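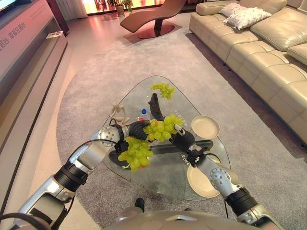

Grapes on the glass table. Left hand holding a bunch, right hand close to another.

Grapes, notes from the Sandwood sessions

I have been running the remote control side of the Sandwood dataset since March, and the tabletop part is nearly done. The target was 3000 accepted episodes. The count as I write is 2917. Most of what follows concerns one object category, grapes, which took more operator hours per accepted episode than anything else on the list. I am writing it down before I forget the settings.

The task as written on the sheet: pick a bunch from the table, move it to either dish, release, return both hands to rest. The bunch may be lifted with either hand. Handover between hands is allowed. Pushing the dish toward the bunch is not. The other things on the table are distractors and may be moved between episodes but not by the robot.

Setup

The operator wears a headset showing the head camera and a pair of Veltent gloves for the fingers. Wrist pose comes from trackers strapped above the glove cuff. Arm retargeting is done in the Dristdale bridge, which solves for wrist position first and lets the elbow fall where it likes within a comfort range. Finger joints are mapped one to one with a per-operator scale. We record commanded and measured joint positions, the head stream, and the operator's pedal state. The pedal is a clutch. Pedal down, the robot follows. Pedal up, it holds its last command.

The clutch gets used more than I expected at the start. An operator who reaches the edge of comfortable arm travel lifts the pedal, brings the arm back to a relaxed position, and presses again. This leaves a pause in the trajectory. In the early data the pauses were all left in, and a policy trained on them learned to pause. We now cut any span where the pedal is up and the measured joint velocity is under threshold, and splice. The splice is only accepted if the commanded pose on both sides agrees within tolerance. If it does not, the episode is rejected and the operator does it again.

Before each session every operator does a calibration pose: arms forward, palms down, hold; then fists, hold; then spread fingers, hold. The bridge computes the finger scale from the last two. If the operator has cold hands or has put the glove on crooked, the scale comes out wrong and the thumb lands beside the index finger instead of opposite it. On a rigid bottle you would never notice. On grapes you find out on the first lift.

Why grapes are slow

A bunch has no fixed shape. It hangs differently depending on where it is held, and the part under the hand continues to swing after the hand stops. Operators cannot feel this. There is no force feedback in our rig, only the camera view, and the camera view is from the head, so the fingers hide the contact. What the operator sees is the back of a black hand and some grapes sticking out above and below.

Three grasps came up on their own in the first sessions.

The first was a pinch at the stem. It is how a person would do it. It works if the stem is pointing up, which after a few episodes it is not, and the fingertips are large compared to the stem. Acceptance was poor and we told operators to stop trying it unless the stem was standing clear.

The second was a side wrap. The hand comes in low from the side with the fingers half open, closes around the middle of the bunch, and lifts. Part of the bunch stays above the hand and part hangs below. It is ugly and tolerant of error, and it became the default.

The third was a scoop, fingers under the bunch with the palm turned up. It needs the fingertips to slide along the glass. The bridge has no notion of contact with the table, so a small downward error in the operator's wrist turns into a push on the glass and a following error in the wrist joints. Two operators managed it reliably. I left it in the instructions as optional and regret that, as it now makes up a small and inconsistent part of the data.

Closing speed matters more than final finger position. With gloves people tend to snap the hand shut, as they are used to feeling the object stop them. We added a rate limit on finger closing in the bridge and set it per category. For the bottle it is off. For grapes it is set to 6, in the bridge's own units, which go up to ten. Below that the operators got impatient and started the lift before the fingers had closed, and the bunch rolled out.

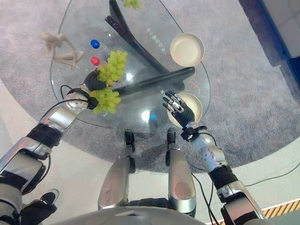 The idle hand turned out to be a separate question. The sheet only said both hands return to rest at the end. It said nothing regarding where the other hand should be during the lift. Some operators parked it off the table. Others held it open over the dish they were going to use, as a kind of bookmark, and then had to move it out of the way before the release. Either is fine for a person watching. For training it means the same visual state has two very different right arm commands attached, and the model averages them, and the average is a hand drifting slowly over the dish for no purpose.

We did not re-record. I tagged the episodes with a field called idle_policy, values parked, hover and other, and we condition on it. It was tedious to label. I did it from the joint logs with a simple volume check on wrist position and only looked at video for the ones that changed state halfway through. If I were starting over I would put one sentence on the task sheet and save myself the field.

The glass top

The table is a nuisance of its own. It is clear glass over a dark base, on a gray rug, with printing on the surface. The depth estimate goes through the glass in some places and stops at it in others. Over the dark parts of the base it is worst. Operators working from the headset tend to judge height from where the bunch sits against the background, and with the background in the wrong place they lift too little. A bunch carried low drags its last few grapes across the glass and gets knocked against the rim of the dish.

We tried putting a mat under the glass for a while. It fixed the height problem and produced a dataset in which the table always had a mat under it. The request for Sandwood was for furniture as found in a living room, so the mat went away again. The eventual fix was an instruction: after closing the hand, lift straight up until there is visible clearance, hold one breath, then translate. The hold also lets the swing die down. It adds time to each episode and I stopped caring about that.

Reflections are a lesser matter. There are window reflections in the afternoon and a few small spots from equipment lights. I was asked whether we should mask them. We left them in.

Object resets

Between episodes someone on the floor moves things. The first reset procedure was "put everything somewhere else," and in practice each person has a handful of arrangements they return to. The mannequin figurine was upright in most episodes through the spring simply because people stand a figurine up when they pick it up. We now draw a card from a stack before each reset. The card gives a position by table region and, for the figurine, a pose, one of which is lying down. The two dishes are always both on the table, and the card says which side each goes on.

For the grapes, the card gives only a region. How the bunch falls is left alone. A bunch placed carefully with the stem up is not what the robot will meet later.

Rejection

An episode is rejected if the bunch is dropped from above the dish rim, if any part of it ends up hanging outside the dish, if the clutch splice fails, or if the floor person's hand enters the head view before the end tone. Shoes at the side of the view are allowed. I was stricter in the first month and threw away episodes with any part of a person visible, which cost us a lot of good data. Some of those have been restored from the raw logs.

A regrasp is not grounds for rejection. If the first closing misses and the operator opens, adjusts and closes again, the episode stays in and gets a regrasp tag. These have been the most useful episodes in the set so far. The policy trained without them will close on air and carry nothing to the dish with complete confidence. With them included it at least tries again, usually once, sometimes several times in the same wrong spot.

Open items

Cable routing on the left arm. The loop by the wrist is longer than it needs to be, and at full extension with the palm turned in it can come near the thumb. I want to shorten it before the shelf tasks start, where the arm will be working higher.

Latency. Measured end to end it is fine when only one stream is recorded. With everything on, there is an occasional late frame, and the operators notice it as a stutter at the moment of closing. I suspect disk writes. The Endale rig has the same bridge version on a different recorder and does not show it, so I will copy their configuration first and look for the actual cause second.

Glove wear. Version 2 of the Veltent cuff holds its position better than the first one, but the thumb sensor drifts over a long session. We recalibrate at every break now, and I have added a check that refuses to start an episode if the thumb reads closed while the operator is holding a flat hand.

Remaining episodes will be split evenly between left-hand and right-hand lifts. The set so far leans left, for the dull reason that the most prolific operator does.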